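1/ Thread on interior paint and why it wears where it does. Background: I have spent most of August stripping and recoating the back corridor of a rented workshop in Plerthorpe. Notes are from that job, plus a few earlier ones.

2/ The corridor is plastered brick, painted many times. Top coat was a white trade matt, age unknown. Above waist height it was fine. Below that it was scuffed, polished or gone.

3/ First distinction. Scuffing, burnishing and abrasion get lumped together as "marks". Scuffing is material left on the paint, usually rubber. Burnishing is the matt finish being rubbed shiny. Abrasion is paint leaving the wall.

4/ Scuffs mostly come off. Burnishing does not, as the surface itself has changed shape. Abrasion needs filling or recoating depending on depth. Work out which one you have before buying anything.

5/ Quick test: damp white cloth, one drop of washing-up liquid, light pressure, ten strokes. Mark gone, it was a scuff. Mark stays and only shows from a low angle, it is burnished. Wall colour on the cloth, stop rubbing.

6/ Matt paint burnishes more readily because it is heavy on pigment and filler with less binder between the particles. The roughness that scatters the light is also the part that gets flattened first.

7/ "Durable matt" is an attempt to have both. Usually more binder or harder filler, sometimes both. It works reasonably well. It also touches in badly, and that matters more in a corridor than it does in a bedroom.

8/ On touching in. A patch of fresh paint from the same tin will still show if the original was rolled and the patch is brushed. Texture gives it away before colour does. Use a small roller, and stop at a corner or a door frame if there is one nearby.

9/ Now height. I marked up the worst stretch with masking tape. The heaviest wear began at the skirting and stopped 251 mm above it, quite sharply. That is trolley height. Boots and bags accounted for a fainter zone further up.

10/ Wear in a band like that has a practical upside. You do not need a tougher paint on the whole wall. You need it on the bottom strip, and a line to stop at that looks deliberate.

11/ Options for the strip, cheapest first: second colour in acrylic eggshell, two-part water-based epoxy, sheet lining. I went with eggshell. The epoxy would outlast it, but the pot life is short and I work slowly.

12/ Product used was Horever acrylic eggshell, mid grey, bought from Pondau's trade counter. No connection with either. It was in stock and the data sheet gave a figure for volume solids, and many do not.

13/ Why volume solids matters. Wet film thickness times volume solids gives dry film thickness. A thin paint at 35 per cent leaves 35 microns for every 100 you put on. The rest has gone out of the window.

14/ I was after a dry film of 79 microns over two coats. No special virtue in the number, it is what the sheet's spreading rate works out at if you follow it. Most people stretch the paint and get perhaps half.

15/ Cheap way to check: measure the area, work out how much paint you should have used, weigh the tin before and after. If there is a lot left over, you have a thin film. A wet film comb is better and costs very little.

16/ Adhesion is the other half. Tough paint over a weak layer comes away with the weak layer attached. Cross-cut test: six cuts each way with a sharp blade, press tape down, pull back sharply. Do it somewhere the skirting radiator will hide.

17/ Colour contrast changes how bad wear looks. White over dark shows every chip at once. A white sloping surface scraped back in patches along its foot, with dark grey among the white, reads as worn out from across a room, even where the upper part is still bright.

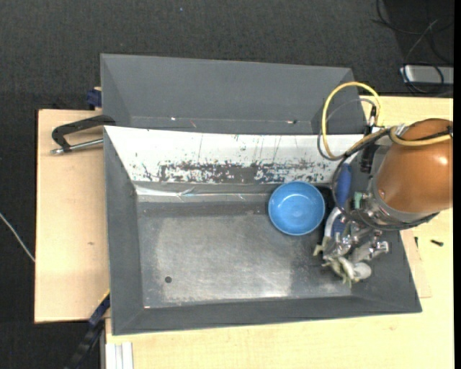 18/ So tint the undercoat towards the finish. Same number of chips, far fewer visible. It costs nothing if the merchant mixes it. I had the undercoat made up one step lighter than the grey, so I could see where I had been.

19/ Preparation for the strip: sugar soap, rinse twice, 120 grit to key, vacuum, wipe. The rinse is the part people skip. Residue left behind will give you poor adhesion in a pattern that follows the sponge.

20/ Drying times. The tin said recoat after four hours. In a cool corridor with the door shut it was still tacky at that point. I left it overnight. Touch dry came at roughly 90 minutes, and touch dry tells you very little about hardness.

21/ Full hardness takes weeks with most water-based paints. Keep trolleys off it if you can. If you cannot, tape a strip of card along the bottom and put up with the look of it – low-tack tape only.

22/ Correction to 11/: Ibrahim Coatings also do a one-part water-based floor paint that can go on walls. Dearer than eggshell, no pot life to worry about. Have not tried it on plaster.

23/ Materials for the strip, including undercoat, rollers and tape, came to £258. Lining it in sheet was quoted at a good deal more before fitting.

24/ Will re-measure the band next August using the same tape marks, and post whatever the film comb and the cloth test say about the corner by the loading door, where the old coat had gone through to plaster.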